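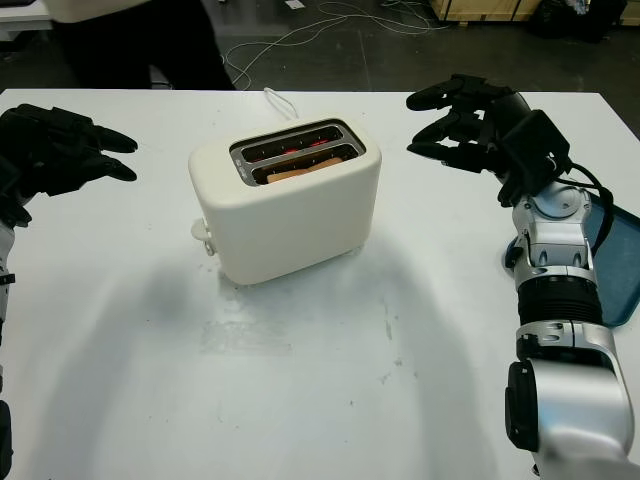 How do you keep the edges of a knitted scarf from curling?
Slip the first stitch of every row and work the first and last four stitches in garter. Stockinette will still roll a little, and blocking takes care of most of that.

Maite Ortuño had written those lines on an index card and taped it inside the lid of the yarn bin, under the bags of gray Brestex. People at the Wednesday table asked her the question so often that she had started pointing at the lid.

Telmo Nieto didn't ask. He came in at half past six with a paper bag and put it down in front of her.

"It was my mother's," he said. "She got this far."

Maite took out the knitting. It was a shawl in dark green wool, still on the needle, with a leaf pattern that started small at the neck and opened out. A pencil was clipped to the chart. The last row marked was 17.

"Do you knit?"

"She taught me when I was seven. I made a square."

"Do you want me to finish it, or do you want to finish it?"

He looked at the other end of the table, where Nesma Younis was winding a ball and pretending not to listen.

"I don't know," he said. "My sister is getting married in March. It was for her."

Maite counted the stitches and checked them against the chart. There was a mistake four rows down, a yarn over that had been missed, and all the leaves on the left side leaned because of it. She showed him.

"Can you fix that?"

"I can drop down and fix it. Or it can stay."

"What would you do?"

"If it were mine I'd fix it."

Telmo ran his thumb along the row. The wool had a faint smell of cedar.

"Leave it," he said.

She gave him a spare needle and some white cotton and had him cast on twenty stitches. He did it slowly, with his tongue against his teeth, and he held the yarn over his left forefinger in a way she hadn't seen before. His knit stitches were tight. His purls were better. By eight he had a strip as wide as his hand and had torn out only one row.

"Next week, bring the shawl again," Maite said. "You can do row 18 here. It's a plain row, all purl."

"And after that?"

"After that it's 19, and I'll sit next to you."

He put the shawl back in the bag with the chart on top. Nesma pushed the ball she had wound across the table to him, and he put that in too.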